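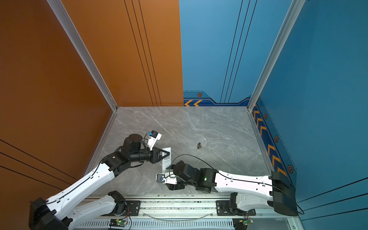 Two small batteries, side by side on the gray marble pattern.

So the drawer. If you've been reading here for any length of time you know I have been threatening to deal with the drawer since we moved to Mesarville, and on Tuesday I finally did it. Well, I did most of it. There's a shoebox in the hall closet we don't need to talk about yet.

I started with batteries because batteries are what I'm always hunting for. The flashlight dies, the kitchen clock stops, the bathroom scale flashes at me, and every single time I open the drawer and pull out two AAs and have no clue if they're any good. Then I put them back when they aren't! I know. I've been recycling the same dead batteries through the same drawer for years and acting surprised each time.

The first thing I learned is that you need a gray surface, or at least a surface that isn't the color of your stuff. My old tablecloth was a busy print and small things just sank into it. On the marble look, with its pale veins, a dark battery with a gold tip shows up right away, and I like how it looks anyway. It's cold and fancy for the amount of money involved (mine is only a pattern, let's not get carried away).

The second thing is the bounce test, which I'd read about and didn't believe. You hold the battery upright an inch or so above something hard and let go. A fresh alkaline one lands with kind of a thud and an old one hops and tips over. It isn't foolproof and I ended up buying a cheap tester from Gilmartin Hardware to check myself, but it was right more often than I expected, and also it's fun. I tested everything in the house. I tested the ones in the thermostat, which then forgot what day it was.

Final score: 60 batteries, 40 of them dead. Forty! I could have been lighting a small town. The dead ones went into a coffee can with a lid, and the can goes to the drop-off counter at Gilmartin's next time I'm out that way. I put tape over the ends of the 9-volts first. The good ones are in a shallow Rimano tray that used to hold tea bags, all facing the same direction, and I've opened the drawer maybe ten times just to look at them.

Now for the part I was dreading, the flat stuff. Every junk drawer has a layer of it at the bottom. Tags, labels, little cards, those plastic bits off of packaging, the one piece that came with the blinds and might be important. Batteries are easy, they're good or they're dead, but a small white piece of something could be anything. 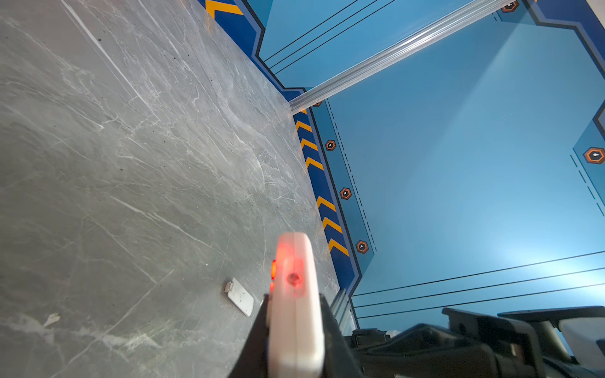 Small white card

Take the little white one, kind of like a card, a bit shiny, with a few faint gray marks and a small gray tab or edge at one end. Would you keep it? My whole life I would have said yes, put it back, somebody will need that. My new rule is that if I can't name the thing it belongs to by the time I've finished my coffee, it's gone. I've broken the rule twice already, but I did write both of them down, and if I still don't know by June they're out too.

You can also see what a marble pattern does and doesn't do for you. It's great for hiding a fingerprint. Up close, though, there are little dark specks all over, and a whitish fleck down toward the corner that I would have sworn was part of the stone. I wipe with a dry microfiber cloth first and then a barely damp one. If you go straight in with the wet cloth you just make dust soup and push it from one side to the other.

I also want to say something in defense of the blue. I got a few comments last time about the orange and blue together being "a lot," and they are a lot! But small pale things look so crisp next to a strong blue, and I sort faster when I'm not squinting. I did try sorting on a beige placemat once and lost a watch battery for a week.

What's left in the drawer now, top to bottom: the battery tray, a roll of tape, scissors, a tape measure, the spare key, pens that write – I tested those too, 11 survived – and one envelope marked WHAT IS THIS. I used to keep a 500-piece puzzle in there as well, in a bag, with no picture. It went to the Ondstead swap table with a note saying good luck.

It took me a whole afternoon with breaks, and my back would like a word. If you're going to do yours, pull the drawer all the way out and carry it to the table. I did the first half bent over in the kitchen like a heron and it was miserable.

Next up is the shoebox, which I think is mostly cables. If anybody has a system for telling one black charging cord from another black charging cord, please put it in the comments. I've tried masking tape labels and they go gummy by summer.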